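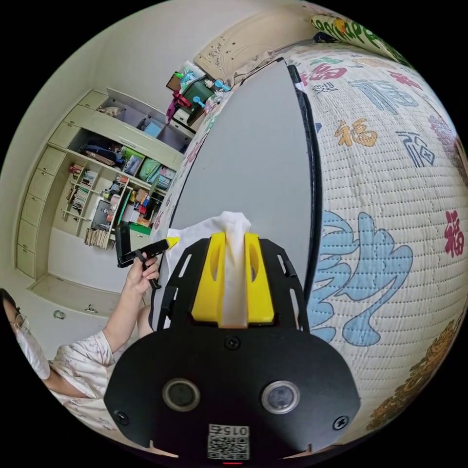
Otthorpe, 11/11/2020
By Wilma Moffat
3 comments | 12 shares

Otthorpe Bedrooms: README and data card

Read this before you download anything. The short version is that the set contains 634 short clips of bedrooms being tidied and cloths being handled, that 476 of them carry labels, and that I would trust some of those labels a good deal less than the earlier notes suggested. I took over the card in May and have rewritten most of it. The old one described the collection as "a comprehensive record of bedroom care". It is nothing of the kind. It's a lot of footage of bedding, with a cloth in a fair bit of it.

What's in it

Clips of beds, blankets, pillows, panels, shelves and whatever people keep on top of their shelves. The rooms are lived in and were left that way. Storage boxes stay where they were, folded blankets stay at the end of the bed, cables run where they run. I'm glad of that, though it makes labelling slow, and it made the first round of labelling poor.

The cloth clips are the largest group, 213 in all. In most of them a white cloth is being held at or near the bed. The Pellegrini label list, which we inherited and did not choose, gives you four verbs for this: wipe, fold, drape and carry. Pick one per clip. You'll see the trouble straight away if you have ever cleaned a room. A bunched cloth held near a panel might be on its way to wiping it, might have finished, might be a pillowcase somebody is about to shake out. From a few seconds of footage I often can't tell, and I doubt the people who labelled it could either. They had to choose something, and "wipe" was first in the menu.

So treat "wipe" as "cloth in hand, bed nearby" until you have looked for yourself.

Bedding

The blanket you will meet most often is the pale quilted one with 福 printed all over it, in red, navy, a very large pale blue and various other colours. 福 is the character for good fortune and blessing, and it's common on household goods, especially for the New Year. The earlier card called the blanket "seasonal bedding". I've taken that out. A blanket with a festive character on it gets used when someone is cold.

It is a hard blanket to label. The quilting gives you fine stitched lines, the print gives you writing, and then there are larger motifs mixed in with the characters, including a big swirling blue cloud sort of thing and a golden-brown beast that was entered as "lion" by one labeller, "dragon" by another and "stain" by a third. I have settled on "animal motif", which I'm not in love with. Please don't write in to tell me it's definitely a lion unless you have a blanket like it at home and can read me the tag.

Whether the characters count as text is a separate argument. Pellegrini says any legible writing is text. By that rule one blanket produces more text labels than a bookshelf does, and anybody searching the set for signs, packaging or printed labels gets page after page of bedding. We now tag the blanket as "patterned, with writing" and leave the individual characters alone. Older files may still have them marked one by one. If your search results look absurd, that's probably the reason.

Panels and headboards

This is where I'd be most careful. The word "headboard" was used for nearly anything flat and upright near a bed. In the room with the 福 blanket the headboard is the cream one with raised scrollwork, and it's the only thing that should have the label. The panel beside the blanket is something else. It went in as "headboard", "footboard", "bed rail", "shelf" and, once, "door". Seen close up it looks tall with a rounded top. From further back it reads as a long board lying along the bed. I don't know what it is for and the card is not going to pretend otherwise. It's now "panel" in every clip I have checked.

Its colour is also unreliable. I've seen the same sort of surface come out as white in one clip and grey in the next, depending on the light and how near it is. The colour tags in the Fumine release, which was the version before this one, were filled in by eye and never compared. I'd ignore them altogether. Cream, white and pale grey are three names for one problem.

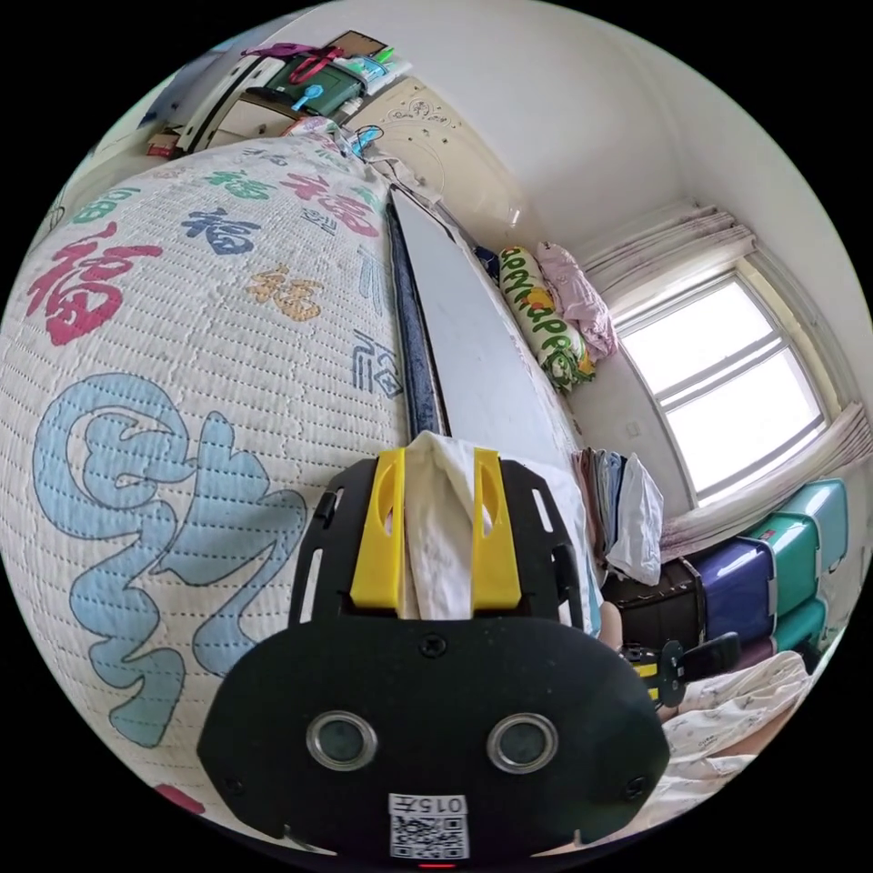
Pillows get a similar warning. Bolsters were not on the original list, so a cylindrical one with green leaves and yellow-orange dots on it was entered as "cushion" in some clips and "rolled blanket" in others, which is irritating when there is a folded pink blanket lying right next to it. We added "bolster" as its own entry. Small dark things leaning on pillows are "unidentified item" unless a clip shows them properly. I would sooner have an honest blank than a guess with a confident name on it.

Things stored on top of furniture are labelled by type only: box, shelf unit, cardboard. We don't label contents. The Fumine release did, and I have no idea how, given that the lids were on.

How the labels were checked

Not enough. We took 70 labelled clips and had two people go over them separately, without seeing the first label or each other's. They agreed well on large things such as beds, blankets and shelf units. They agreed badly on what the cloth was doing. I'm not publishing an agreement score because 70 clips from a handful of rooms won't support one, and once a number is in a README it gets quoted forever by people who skipped the paragraph around it.

If you need reliable verbs, relabel. Use "holding cloth" as the default and only go further when the clip shows cloth moving across a surface, or a fold being made, from beginning to end. It's dull work. It is also the only way I know to get a label worth having.

Using it

Reasonable uses: finding bedding and soft furnishings in ordinary rooms, testing whether a labelling scheme copes with loud patterns, studying how a loose cloth looks when it is bunched, twisted or hanging.

Uses I'd argue with: anything that claims to measure how clean a room is, how well a bed was made, or how people in general tidy up. Cleanliness isn't labelled and can't be worked out from the footage. The rooms were whichever ones were available, and that isn't a sample of anybody's habits. I've had one enquiry about scoring rooms from "messy" to "neat" using these files. A box on top of a shelf is where that household keeps its box. I said no.

Mixing this with Tirnberg

People will want to, as the Tirnberg set covers kitchens and laundries and has plenty of cloths in it. The label names look compatible and they are not. Tirnberg's "wipe" requires contact with a surface. Ours, for now, doesn't. Merge the two without fixing that and you'll have a very tidy table full of rubbish. A mapping file is included, but I would check it against a few dozen clips before relying on it, and that goes for the lines I wrote myself.

Known problems

- Clips without labels are mixed in with labelled ones. Filter on the "reviewed" field, not on whether the label file exists, as empty label files are common.
- "Quilt", "blanket" and "comforter" all occur for the same item. Use "blanket".
- A few clips have a cloth and a pale blanket close in colour, and the outline of one wanders into the other.
- Notes in the "comments" column were typed by several people and contradict one another. Keep them if you like arguments.

Corrections go to the issues page with the clip name and what you think is wrong. Say what you can see and leave out what you suppose. Requests for new verbs will be read, slowly.

3 comments
Share (12)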